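# Flasomow brings its bin-picking service to smaller warehouses

Anyone who has spent a holiday season on a packing line knows the part of the job that wears you out. It isn't the boxes or the tape. It's reaching into a deep bin, over and over, for whatever happens to be at the bottom of it, and then doing it again for the next order. Flasomow, a small automation company based in Trukham, thinks it can take a fair share of that reaching off people's hands, and in April it began offering its picking arm as a monthly service to shops and warehouses that could never have bought one outright.

The service goes by the name Lornska. For $655 a month a customer gets the arm, the gripper, a pair of bins, the software and a visit from a technician whenever something needs adjusting. There is a one-time setup charge of $700 on top of that, and the shortest contract runs six months (the company told us it had wanted a full year, but early customers talked it down). A worktable isn't included, although almost any sturdy bench will do as long as the bins can be clamped to it. 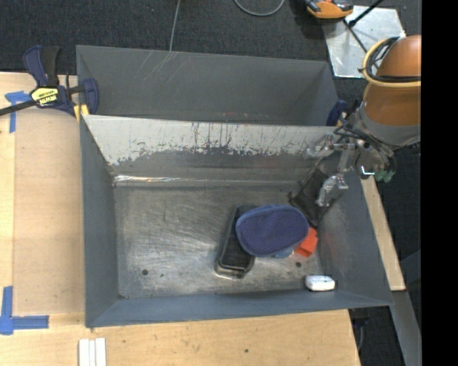 Lornska is meant for what the trade calls mixed picking, where the things in a bin have little in common with each other and nothing has been lined up for the machine's benefit. Plenty of arms can lift the same carton all day long, but a returns counter or a secondhand dealer never sees the same carton twice. A soft navy oval lying across a long black case or tray, with a smaller light blue something mostly hidden under its edge, is a fair taste of what the gripper has to sort out, and a black mesh-like pouch or cloth leaning up against the wall of the bin is no easier. The software looks for whichever item seems the least tangled up with its neighbors and starts with that one, then takes a fresh look before choosing again.

Farahani, a mail-order outfit that sells travel goods and has its warehouse on the other side of Trukham, has had one of the arms since last fall as part of an early trial. The staff there keep it on returns, which had been piling up in a back hallway. They report that it gets through nearly 80 items an hour on a good afternoon, slower than an experienced person but steady, and that it will happily carry on through lunch. When it can't make up its mind about an item it leaves it where it is and puts a note on the screen, and someone wanders over to fish the thing out by hand.

There are limits, and the company is pleasantly open about them. Anything heavier than five pounds is off the list, along with glass and loose liquids. Very flat items, such as a greeting card lying on the floor of the bin, still give it trouble, and Flasomow says an improved fingertip is in the works and will be sent to existing customers free of charge.

So far 19 businesses have signed up, most of them within an hour's drive of Trukham so that the technicians can reach them the same day. The company hopes to widen that circle once it has hired and trained more people. Shops that would like a look can book a morning visit to the Flasomow workroom and are welcome to bring along a box of their own most awkward stock to try.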